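Staff writer, celebrity profiles (part-time, remote)

Distex is looking for one more writer to join the people pages desk. If you have ever typed a singer's name into a search box followed by the word "height", you have probably read our work, and we apologise for the adverts.

The job

You will write short profiles of people who are famous, nearly famous, or famous to everyone under the age of fifteen. Most run to 500 words. Longer ones, for anybody who has had a second marriage or a perfume, can go up to 2,000. You'll also look after a batch of 80 older profiles, which need checking whenever somebody gets engaged, gets unengaged or dyes their hair and announces a new era.

Profiles appear on our main site and on Sekach, our sister site for streamers and online video people. Sekach readers are younger, faster and much ruder when you get a birthday wrong. They are usually right, so read the comments before lunch and fix what needs fixing.

What we would like from you

Clear, cheerful sentences. A working knowledge of at least one corner of fame that the rest of the desk doesn't follow (we are well supplied with footballers and badly off for country music, Korean drama and anyone who bakes). The nerve to write "we don't know" when we don't know. Our house rule is that a person is single only if they have said so, and a photo of two people holding coffee is a photo of two people holding coffee.

You don't need a journalism degree. You do need to be able to tell an interview from a fan page written in the first person, which is harder than it sounds at five in the afternoon.

What we won't ask you to do

Guess anyone's net worth. We dropped that box in December, lost some readers over it and have slept well since. We also don't write about anybody's children unless the children are famous in their own right, and we don't ring people's mums.

Hours and pay

Three days a week, any three, although award show nights are shared out and you will get at least one. Your first month is paid like all the others. There is a desk for you at Wollden if your kitchen gets lonely, and a kettle that takes its time. 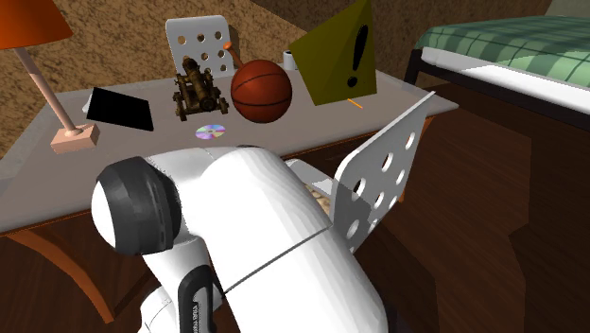 New starters spend their first week with the Ghaffari list, our long and slightly bad-tempered guide to style. It covers stage names, what to do when a band has four founding members who all claim to be the only one, and why we never write "bursting onto the scene". Please don't learn it by heart. Others have, and it changed them.

How to apply

Send us a profile of 300 words on any living public figure, with a list of where you found each fact. Add a few lines about yourself, in the first person, with your own relationship status left out. We don't need a CV, though we will read one if it's short.

Applications close on Mon 1 April, at noon, and yes, we have looked at the calendar. Everyone who sends a profile will get a reply.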